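Millmont Vutenano: Supporters' FAQ

New to the club, or coming back after a few years away? Welcome! We get a lot of the same questions by email and at the ticket window, so the answers are all in one place now. Last updated 16th March.

When does the season start?
Our first league game is in September, usually the second weekend. Preseason friendlies are announced on the noticeboard at the ground and in the newsletter, sometimes only a few days ahead, so keep an eye out.

Where do you play?
At Baird Park, right behind the old Tullora bus depot. The main gate is on the depot side. If you come up the hill from the river you'll reach the away gate first, and you'll have to walk all the way around (it's a nice walk, but not at kickoff).

How many people does the ground hold?
785, and on derby day it feels like far more! The covered stand fills up first, so come early if rain is forecast.

Do I need to buy tickets in advance?
For most league games, no. Just pay at the gate, cash or card. Cup games and the derby against Tullora Rovers are advance sale only, and season ticket holders get first pick.

What does a season ticket include?
Every home league game, plus two guest passes you can hand to anyone you like. Please do use them! Half the people singing behind the goal came along on somebody's guest pass the first time. Cup games are extra, but we hold your usual spot for you until the day before.

Can I bring my kids?
Yes, please. Under-12s get in free with an adult, and they can line up by the tunnel to high-five the players on the way out. Strollers are fine on the flat side of the field.

Who is the coach?
Remedios Macapagal, now in her second year in charge of the first team. She likes her fullbacks high and her midfield busy, and the games have been a joy to watch.

Are there open practices?
The first team trains in public once a month during the season. It lasts around two hours, and you can stand right along the touchline and hear everything, including the arguments about set pieces. 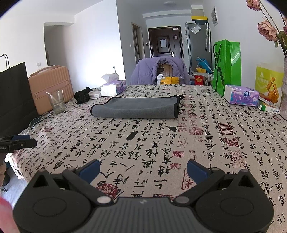 Can I get a shirt signed?
Sure. Wait by the clubhouse door after a home game and most of the squad will stop on their way out. Bring your own marker, as ours always run dry by halftime.

How do I try out for the team?
Open tryouts are held before preseason. Send us your name, age and position, and we'll write back with a time. Goalkeepers, we'd especially love to hear from you!

Is there food at the ground?
The snack window opens an hour before kickoff. Get the onion pie.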